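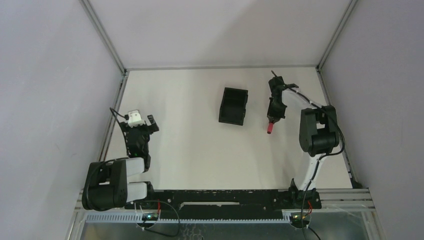
An open black box on the sorting table at the Rostley reuse room, with a small red piece beside it.

Rostley reuse room to sort small parts by box

2019-12-07

The reuse room in Rostley will change the way it handles small donated items, starting with the mixed lots of loose pieces that arrive in bags and jars. From next week everything small goes into open black boxes, one box for each kind of item, and the boxes go straight from the sorting table to the shelves.

Until now small pieces were tipped into deep bins near the door. Visitors had to dig through them, and a lot of usable material stayed at the bottom. A count done in the fall found that 43 bins held pieces from more than one type of set, and many of those had not been emptied in over a year.

The new boxes are rectangular and have no lids. The room has bought 52 of them from Lileo, a supplier in Biltside, and will order more if the first batch is filled before March. They are low enough for a child to reach into, and they stack inside each other when empty.

Game pieces, building toys, plastic caps and craft supplies are first in line. Buttons and beads will stay in the glass jars on the window side for now, as people seem to like choosing from those. Metal hardware is not part of the change and can still be left at the Bach Street entrance during opening hours.

Sorting is done on the off-white table, one box at a time. The rest of the surface is kept clear so that small things are easy to spot. Anything broken or sticky is taken out before a box goes to the shelf. Colors are not separated, except for red, which the local schools ask for often enough that it gets a box of its own.

The room expects to get through some 1000 pieces a week once the system is running. That is slower than tipping bags into bins, and there may be a wait before new donations show up on the shelves. Donors can help by keeping sets together and tying the bags shut. Bags should weigh no more than 10 pounds.

Prices do not change. A paper cup of mixed pieces is still 50 cents, and teachers with a school card can fill a bag for free once a month. Complete sets are priced separately and kept behind the counter.

The old bins will be given away after the new shelves are filled. They are gray, with handles, and a few have cracked rims. Anyone who wants one can put their name on the list at the counter. The room will be closed for two days while the shelves are moved, and the closing dates will be posted on the door and at the Biltside library.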